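How to Oil a Butcher-Block Table Without Buying the Kit

Every can of wood finish on the shelf claims to be food safe, long lasting and easy. I have refinished 14 tables for a small chain of lunch places called Sivley, plus two of my own, and I don't believe most of what is printed on those cans. What follows is the way I do it now. It is slower than the way the labels describe and a good deal cheaper.

The kits first. A typical one gives you a small bottle of oil, a tin of wax, a square of abrasive and a cloth that sheds. I priced out kits for the whole Sivley job and got to $2,785. Buying plain mineral oil by the jug, beeswax by the block and sandpaper by the sheet, the same job came in at $395, and I had oil left over. Maybe the kit oil has something in it that mine doesn't. I asked two sellers what it was and got a paragraph about tradition from one and no answer from the other.

What you need

Plain mineral oil, the kind sold in drugstores. Beeswax. Sandpaper in 120, 180 and 220 grit. A sanding block. A stack of old cotton T-shirts cut into squares. Dish soap. A bench scraper or a stiff plastic card.

You don't need tung oil for this, though you can use it. Be careful with anything sold as "tung oil finish," which may have very little tung oil in it. Read the back of the can. If the back of the can won't tell you what's inside, put it down.

Step 1. Find out what's already on the table

Most instructions skip this. If the table came with a factory varnish, oil will sit on top and stay sticky, and you will blame the oil. Put a few drops of water on the wood in three different spots and wait ten minutes. If the water beads and the wood underneath looks no different when you wipe it off, there's a film on there. If it leaves a dark spot, the wood is bare or close to it.

The test isn't perfect. Old wax beads water too. Drag the scraper lightly across a spot where it won't show. Wax comes up in soft curls, varnish comes up as dust or flakes, and sometimes you can't tell. In that case sand a patch the size of your palm and test again.

Step 2. Clean it

Warm water, a little dish soap, a rag that's been wrung out hard. Wipe it down, wipe it again with plain water, then dry it with a towel. Leave it overnight. I know the kit says one hour. The glue lines between the strips hold water longer than the strips do, at least on the tables I've worked on.

I used to use a spray cleaner called Dilinar that promised to "lift and nourish" in one pass. It lifted fine. I have no idea what the nourishing was supposed to be, and the next coat of oil went on patchy. Soap has given me no trouble.

Step 3. Sand, but less than you want to

Start at 120 only if there are scratches you can catch with a fingernail. Otherwise start at 180. Go with the grain. Finish at 220 and stop there. People online will tell you to go to 600 or higher, and you'll get a lovely smooth top that takes hardly any oil.

Watch the edges and any cutouts. A handle slot is all corners, and a power sander will round it over before you notice. Do those by hand with a folded piece of paper.

Wipe off the dust, dampen the surface slightly to raise the grain, let it dry, and give it one more light pass with the 220.

Step 4. Oil it

Pour a puddle in the middle and push it outward with a cotton square. Don't be stingy on this coat. Leave it 30 minutes and wipe off everything that hasn't soaked in. Repeat the next evening, and the one after that. I do four coats on a dry table. The fourth is probably for my nerves.

Warming the oil is supposed to help it go deeper. I cut a test piece in half and warmed the oil for one side. I couldn't see a difference at the cut — maybe somebody with better eyes could.

Mineral oil never hardens. Any label that says it "cures" is wrong about its own product. Rags with mineral oil on them are fairly tame, but if you went with tung or linseed, lay the rags flat outdoors until they're stiff. A wadded linseed rag can heat up enough to catch fire, and on this point the warning labels are right.

Step 5. Wax, if you must

Melt one part beeswax into four parts oil over a pan of hot water. Keep it off direct flame. You don't need it anywhere near 190 degrees, because beeswax melts well below that. Let it cool to a paste, rub it in thin, wait an hour, buff.

Living with it

A plate set down for a meal won't hurt an oiled top. A wet cloth left bunched up on one for an afternoon might, so hang it somewhere. 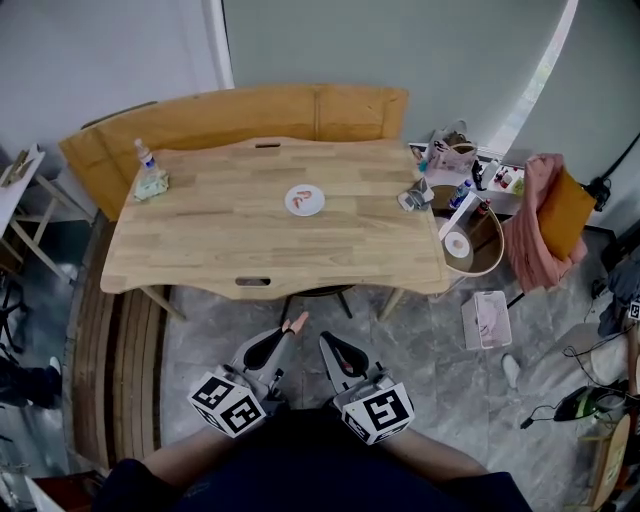
Valentin Gavrilă wrote in to say four coats is a waste of oil and he has kept his own top going for years on two, with a third every August. He also thinks I'm unfair to wax. His table gets hot pots and lemon juice, and he says the waxed half has held up better than the half he left plain. I'd like to know whether the two halves get the same use, but I can't say he's wrong.

Oil again when the water test leaves a dark spot. Ignore any schedule that says monthly. One of the Sivley tables by a sunny window needed it after six weeks, and another went most of a year. If you get a white ring, rub it with oil and a bit of the used 220 and leave it overnight before you try anything stronger.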